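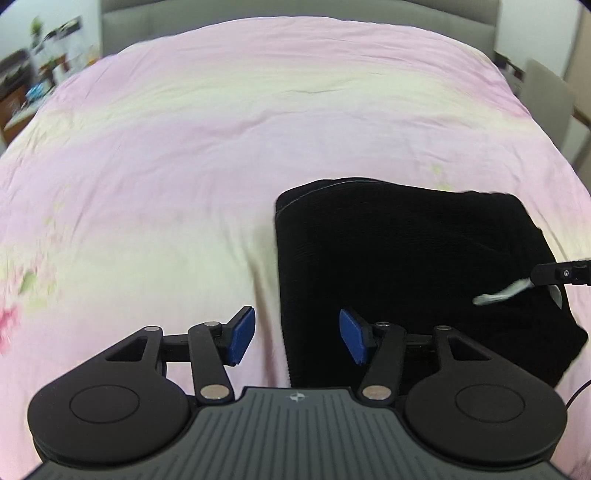 *The pink floral duvet, spread out on the bed.*

# Mosaren

Mosaren is my personal log of household laundry and linen, kept as a bunch of plain CSV files plus one small script that tells me what's due for a wash. I started it in December after finding the same set of pillowcases at the bottom of the closet for the third time, and it grew from there (as these things do!). It's public so my sister can copy it and so I stop losing it.

Last big cleanup of the files: May 2025.

## What's in the folder

- `items.csv` has one row per thing: duvet covers, sheets, towels, the good tablecloth
- `washes.csv` has one row per wash, with the program, the detergent and how it was dried
- `stains.csv` is what got spilled, what I tried, and whether it came out
- `notes/` is me rambling in text files, mostly about wool
- `due.py` reads the first two files and prints a list

There are 22 rows in `items.csv` right now. I took out the dish towels because I was never going to log a dish towel, and pretending otherwise was making the whole thing a chore.

## Columns you might trip over

**item_id** is a short name I made up on the spot, like `blue-sheet-2`. There is no `blue-sheet-1`. I wore it through at the foot end and cut it up for rags, and I didn't feel like renumbering.

**fabric** is whatever the care label says. If the label has been cut out or has faded to nothing, I put `unknown` and leave it alone. Please don't read too much into it.

**program** uses the names on my washer, which are strange. "Mixed" is the everyday one at 40 °C. "Easy" is the same thing with a slower spin, as far as I can tell from sitting next to it with a cup of coffee.

**dried** is one of `line`, `rack`, `dryer` or `chair`. Yes, chair. It happens in winter and I wanted the data to be truthful.

**feel** is a score from 1 to 5 for how nice the thing is once it's dry. Totally personal, and I grade towels harder than sheets.

## Running the script

You need Python 3 and nothing else:

```
python due.py --days 13
```

That prints everything that hasn't been washed in the last 13 days. Leave the number off and it uses the `interval` column for each item, and I'd go with that one most of the time, because a guest blanket and a bath towel really don't belong on the same schedule.

If you get an empty list, check that your dates look like `YYYY-MM-DD`. I once spent a whole evening on this and it was slashes.

## Things I've learned so far

Less detergent! I was using way too much, and when I cut it down the towels' feel score crept up over a few weeks. I also stopped using fabric softener in the same stretch, so I can't tell you which one did it. Somebody more patient could test them separately.

Closing the buttons on a duvet cover before washing saves you from opening it later and finding every sock you own packed into one corner. I knew this already. I still forget.

Turning prints inside out seems to help with fading, but I have no real comparison, just a feeling and a few comments in the `notes` column.

For stains, the best results in my file are for coffee caught right away with cold water and a bit of dish soap. The worst is turmeric. There are 5 turmeric rows and every single one says `no`, although one of them looks a lot better after a sunny afternoon on the line, so maybe I should add a `sort of`.

## Known problems

- Washes before the cleanup are patchy, and a lot of them are missing the detergent
- `stains.csv` has 19 rows but a few are the same stain on a second try, so don't add them up as separate spills
- The script doesn't know about vacations and will nag you about sheets you haven't slept in
- I changed my mind about what a 3 means in `feel` partway through

## Copying it

Take it, change it, use it for whatever you like. You'll want to empty the rows first and keep the headers. If you add a column for ironing, I'd be curious to see it, but I won't be merging it here. I don't iron.

To do next: wool blanket intervals, and a way to mark things as lent out.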